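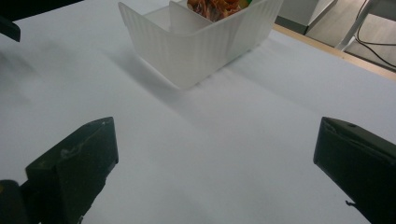

Florêncio Mota wrote back within a day of the draft going round and said the divider question should be settled before anything else in the report, as the ribbed bins are useless to his stockroom if the inserts walk. His point is taken, so the dividers come first and the rest of the visit follows in the order it happened.

Visit to Kesoton, October 10, 2026
Subject: translucent storage bins, Tesine range, for the small parts room at Prata

Dividers

The Tesine bin is a rectangular tray with slightly flared walls and fine vertical ribs on the outside. The interior can be split with a white panel. On the sample bins at Kesoton the panel drops into a molded slot on each long wall and is held by friction alone. I pulled 8 of them by hand. Six came out with a firm tug, and two needed a screwdriver under the top edge. None moved when the bin was tipped on end and shaken with a load of M4 washers inside.

There is a gap under the panel. I measured it with feeler gauges on one bin only and got a little under half a millimeter, the same at both ends. Washers do not pass. Thin shims would. Anything in the shim drawer should stay in the drawer.

Arrival and layout

Parking is behind the building, not at the address on the invitation. Sign-in took longer than it should have because the badge printer was out of labels. Safety glasses were handed out at the door; hearing protection was available in the molding hall and needed there.

The tour goes through the plant in production order: resin storage, drying, molding, trimming, inspection, packing. The group was kept to one side of a yellow line throughout. Photography was allowed in the inspection room and nowhere else.

Material and molding

Kesoton runs the Tesine bins in polypropylene without pigment, and the frosted look comes from the resin and the texture on the tool. The dividers are a separate part, molded in white on a smaller press. The guide gave the present batch size as 2,000 bins, with a tool inspection between batches.

The ribs were discussed at some length. They stiffen the side walls and they hide scratches. They also collect dust, and a damp cloth wiped across the ribs leaves most of it behind. The guide recommended a soft brush run from top to bottom. I tried this on a dusty bin from the returns shelf and it worked on the walls but left a line along the base.

The flare on the walls lets empty bins nest. With the dividers in place they do not nest, and the dividers then have to be stored somewhere else. We currently have 326 bins of the old pattern at Prata, and in September a good part of an afternoon went to finding loose inserts. Ordering the bins with dividers fitted would avoid that, at the cost of more shelf space on arrival.

Inspection room

Inspection is done on white tables. A white table is not an obvious choice for translucent parts, but the inspectors said that dark specks in the plastic show up faster against it. Short shots and flash are checked by touch along the rim. Warp is checked by setting the bin on the table and pressing each corner in turn. I did the same with 3 bins from the accepted stack. One rocked very slightly. The limit on the inspection card allows it.

Labels were the weak part of the demonstration. Adhesive labels do not hold on the ribbed face. Kesoton suggests the clip-on holder sold by Rellport, which hooks over the rim. It stayed put on a full bin. On an empty one it slid sideways when the bin was picked up by the same wall.

Packing

Bins are nested and shipped in cartons, with dividers bagged separately. No paper goes between the nested bins. I asked whether they stick together in hot weather and was told that they can, and that a twist of the top bin frees them. The cartons are roughly waist high when stacked for the pallet and carry no handling marks on the short sides, which will matter at our receiving door.

Points still open

Price for bins with dividers fitted at the plant.
Whether the divider slots are in the same position as on the old pattern. Florêncio has asked for a drawing.
Whether the Rellport holder can be had in the narrower width.
Two sample bins and four dividers were promised by mail. They go to the small parts room when they arrive, to be loaded and left on the lower shelf for a month before any order is placed.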